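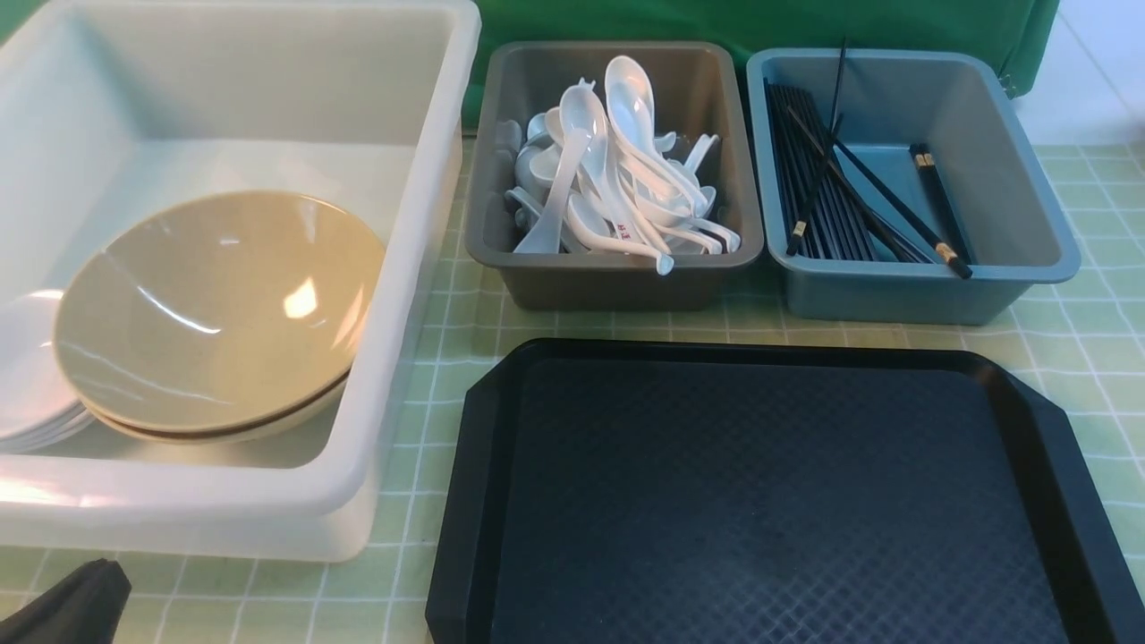
Triagem da louça por tipo, segunda versão

Depois do jantar de abril refiz o método de arrumação da louça da associação. O anterior consistia em meter tudo na mesma caixa, pela ordem em que saía do escorredor. Demorava pouco a guardar e muito a pôr a mesa.

Agora cada tipo de peça tem o seu recipiente. Taças e pratos partilham a caixa branca grande, a única com altura para os pratos ficarem de lado. As taças vão empilhadas. As colheres de sopa chinesas ficam na caixa cinzenta, os pauzinhos na azul-acinzentada.

Notas de utilização:

As colheres não se empilham. Tentei alinhá-las pelo cabo e desisti: o ganho de volume é pequeno e desfaz-se no primeiro transporte. Vão a granel.

Os pauzinhos devem ficar todos com a mesma orientação. Misturados, emparelhá-los custa o dobro do tempo. O Eduardo Carrilho defende um elástico por cada dez pares – não adotei, os elásticos ressequem no armário.

Os pratos entram primeiro, encostados à parede da caixa, e só depois as taças. Pela ordem inversa, a pilha de pratos escorrega.

O inventário de colheres dava 100 na compra. Na última contagem eram 67. A Yareli Cervantes acha que parte ficou na cozinha do Jollimgate, falta confirmar.

Pendente: etiquetas nas tampas e um separador para a caixa grande. O que encomendei tinha 2 cm a mais e foi devolvido.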